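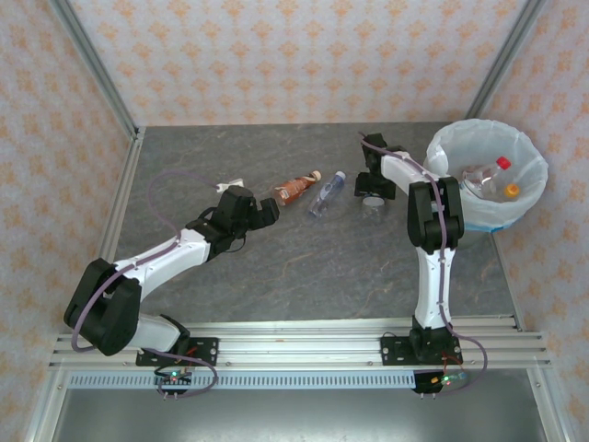 Gosling Jarnia Ready-Mixed Wallpaper Paste
Item 3892
In stock

Jarnia is a ready-mixed paste for hanging paper, non-woven, and paper-backed vinyl wallcoverings indoors. It comes at working thickness and goes on with a brush or a short-nap roller. Do not thin it for normal use. The paste goes on white, so you can see where you have covered, and dries clear.

Sizes
Small tub: covers up to 176 square feet
Large pail: covers up to 600 square feet

Coverage is for one coat on a sealed, smooth wall. Bare plaster and textured surfaces take more paste. If your paper has a large pattern repeat, work out the paste from the area of the wall and the paper from the number of full strips, as the two will not match.

Suitable for
Standard printed paper
Non-woven paper
Paper-backed vinyl
Lining paper
Borders, when hung on bare painted wall

Not suitable for
Grasscloth, silk, and cork
Foil and mylar
Vinyl over vinyl (use Adent Overlap Adhesive)
Ceilings in bathrooms
Anything outdoors

Preparing the wall

Take off old paper and wash off what is left of the old paste with warm water and a sponge. Old paste is the most common cause of lifting seams. Fill cracks and nail holes, let the filler dry hard, and sand it flush. Wipe the dust off with a damp cloth.

Glossy paint needs to be dulled with medium sandpaper. New drywall must be primed with a wallcovering primer before you start. Regular wall primer does not seal the facing well enough, and the drywall may tear when the paper is removed later. Pestari Wall Primer is sold separately and can be used on drywall, plaster, and sound flat paint.

Applying

Stir the paste slowly by hand. A drill mixer puts air in it.

Check the label on your roll. Non-woven papers are usually hung by pasting the wall. Roll the paste on a little wider than the strip, cut in along the ceiling and the baseboard with a brush, and hang the strip dry.

For traditional papers, paste the back of the strip from the center out to the edges. Fold both ends in toward the middle, pasted side to pasted side, without creasing the folds. Leave it to soak for the time given on the roll label. Give every strip the same soaking time, or the pattern may not line up from one strip to the next.

Smooth from the center out with a brush or a plastic smoother. Go over the seams lightly with a seam roller once the strip is in place. Do not press hard enough to squeeze the paste out. Wipe any paste off the face of the paper with a clean damp sponge while it is still wet.

You have up to 45 minutes to move a strip on a primed wall at normal room temperature. Warm rooms and bare plaster shorten this. 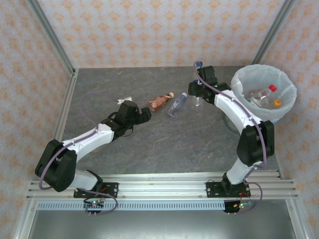
Can I use Jarnia over a wall that has already been painted?

It can go straight onto flat or eggshell paint that is clean, dry, and firmly stuck to the wall. Sand semi-gloss and gloss paint first. If the paint comes away when you pull off a piece of masking tape, scrape and prime the area before hanging.

Drying

Keep the room at a steady temperature and leave interior doors open. Do not use a fan or a space heater to speed things up, as the edges will dry ahead of the middle and the seams can open. Small bubbles often flatten by the next morning. Leave them alone until then. If one stays, slit it with a sharp blade, work in a little paste with an artist's brush, and press it down.

Cleanup and storage

Wash brushes, rollers, and trays in warm water before the paste dries. Press the lid down all the way around after use. Store the tub indoors, off the floor, and away from freezing temperatures. Paste that has frozen will be grainy and should not be used. Put dried leftovers in the household trash and do not pour paste down the drain.

Safety

Keep out of reach of children and pets. If paste gets in the eyes, rinse with plenty of water. Contains a preservative to prevent mold in the container. People with sensitive skin should wear gloves.

Shipping and returns

Both sizes ship by ground. Pails are not shipped to unheated pickup points in January or February. Unopened containers can be returned with the receipt. Opened paste cannot be returned unless it is faulty.

Often bought with this item
Pestari Wall Primer
Adent Overlap Adhesive
Gosling Seam Roller
Gosling Plastic Smoother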